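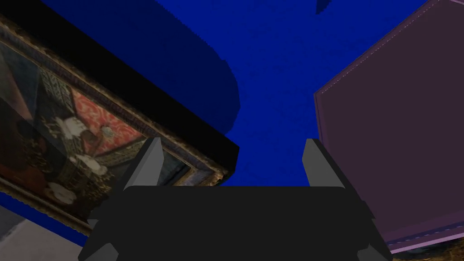 트루턴 어린이 과학관 로봇 안전팀 | 어린이 읽을거리

로봇 손이 멈추지 않았어요

로봇도 실수를 합니다. 이 글은 우리 팀의 시뮬레이션 로봇 '무르콘'이 저지른 실수에 대한 이야기입니다. 시뮬레이션은 컴퓨터 안에 만든 가짜 세상입니다. 벽도 물건도 로봇도 모두 컴퓨터가 계산해서 그립니다. 맨 위 그림도 컴퓨터가 그린 것입니다.

무르콘의 손에는 회색 손가락이 있습니다. 사람 손처럼 부드럽게 구부러지지는 않습니다. 손가락을 벌렸다가 오므려서 물건을 집습니다. 이런 손을 '그리퍼'라고 부릅니다. 그림에서는 손가락이 벌어져 있고, 아무것도 잡고 있지 않습니다. 왼쪽에는 금빛 테두리가 있는 그림 액자가, 오른쪽에는 자주색 상자처럼 생긴 물건이 기울어져 보입니다. 뒤쪽은 온통 파란색입니다.

무슨 일이 있었나요?

무르콘이 맡은 일은 물건을 하나 집어서 정해진 자리로 옮기는 것이었습니다. 액자처럼 큰 물건은 건드리지 않고 옆으로 지나가야 했습니다.

시험 번호 3843에서 문제가 생겼습니다. 무르콘의 손이 물건 쪽으로 가다가 액자 모서리에 부딪혔습니다. 그런데도 손은 멈추지 않았습니다. 계속 앞으로 밀었고, 액자가 밀려났습니다. 60초가 지나 시험 시간이 끝날 때까지 무르콘은 같은 방향으로 힘을 주었습니다.

컴퓨터 안에서 일어난 일이라 다친 사람도, 부서진 물건도 없습니다. 하지만 진짜 로봇이었다면 위험한 사고입니다. 로봇 팔은 무겁고 힘이 셉니다. 앞에 사람이 서 있었을 수도 있습니다.

왜 그랬을까요?

시험 기록을 살펴본 사람은 데데 아이두 연구원입니다. 데데 연구원은 잘못된 점을 두 가지 찾았습니다.

첫 번째는 액자의 크기였습니다. 컴퓨터는 물건마다 눈에 보이는 모양과 부딪힘을 계산하는 모양을 따로 가지고 있습니다. 우리 시험에서는 이 두 가지가 서로 달랐습니다. 부딪힘을 계산하는 모양은 원래 액자와 똑같았는데, 무르콘이 길을 찾을 때 쓰는 지도에는 액자가 5센티미터 작게 적혀 있었습니다. 무르콘은 지도만 보고 지나갈 수 있다고 계산했습니다.

여러분이 의자 옆을 지나간다고 생각해 보세요. 머릿속에서 의자를 실제보다 작게 기억하면 다리를 부딪힙니다. 무르콘에게도 같은 일이 일어났습니다.

두 번째는 멈춤 규칙이었습니다. 무르콘에게는 "손에 큰 힘이 느껴지면 멈춘다"는 규칙이 있습니다. 그런데 이 규칙은 물건을 잡고 있을 때만 켜지게 되어 있었습니다. 부딪힐 때 무르콘의 손은 비어 있었습니다. 그래서 규칙이 꺼져 있었습니다.

둘 중 하나만 잘못되었다면 문제가 훨씬 작았을 것입니다. 지도가 맞았다면 부딪히지 않았을 것이고, 멈춤 규칙이 켜져 있었다면 부딪힌 뒤에 바로 섰을 것입니다.

어떻게 고쳤나요?

먼저 액자의 크기를 지도에 다시 적었습니다. 다른 물건들도 모두 확인했는데, 크기가 틀린 물건이 3개 더 나왔습니다. 모두 고쳤습니다.

다음으로 멈춤 규칙을 바꾸었습니다. 이제 이 규칙은 손이 비어 있을 때도, 물건을 잡고 있을 때도 켜져 있습니다. 로봇이 움직이는 동안에는 끌 수 없습니다.

그다음 라빈드란 패니커 연구원이 일부러 틀린 지도를 넣고 다시 시험했습니다. 무르콘은 또 액자에 부딪혔습니다. 이번에는 닿자마자 멈추었고, 화면에 '멈춤'이라는 글자가 나왔습니다. 우리가 바라던 결과입니다. 지도는 나중에 또 틀릴 수 있으니, 틀렸을 때 멈추는지도 시험해야 합니다.

진짜 로봇 옆에서는 이렇게 하세요

과학관 1층 체험실에는 진짜 로봇 팔이 있습니다. 체험실에서는 다음 약속을 지켜 주세요.

바닥의 노란 선 안으로 들어가지 않습니다.
로봇이 가만히 있어도 만지지 않습니다. 다음 명령을 기다리는 중일 수 있습니다.
물건이 선 안으로 굴러 들어가면 직접 줍지 말고 선생님을 부릅니다.
빨간 비상 정지 단추가 어디 있는지 먼저 봐 둡니다. 위험해 보이면 누구나 눌러도 됩니다. 잘못 눌러도 혼나지 않습니다.

낱말 풀이

그리퍼: 물건을 집는 로봇의 손.
시뮬레이션: 진짜로 해 보기 전에 컴퓨터 안에서 해 보는 것.
충돌: 물건과 물건이 서로 부딪히는 것.
비상 정지: 기계를 급히 멈추게 하는 것.

집에서 해 보기

상자 하나를 바닥에 놓고 세 걸음 뒤로 물러섭니다. 상자를 잘 본 다음 눈을 감고, 상자의 너비만큼 두 손을 벌려 보세요. 그대로 눈을 뜨고 상자에 손을 대어 봅니다. 손 사이가 상자보다 좁았나요, 넓었나요? 좁았다면 여러분의 머릿속 지도에도 상자가 작게 적혀 있었던 것입니다.

글: 나 야쿠부
기록 확인: 데데 아이두, 라빈드란 패니커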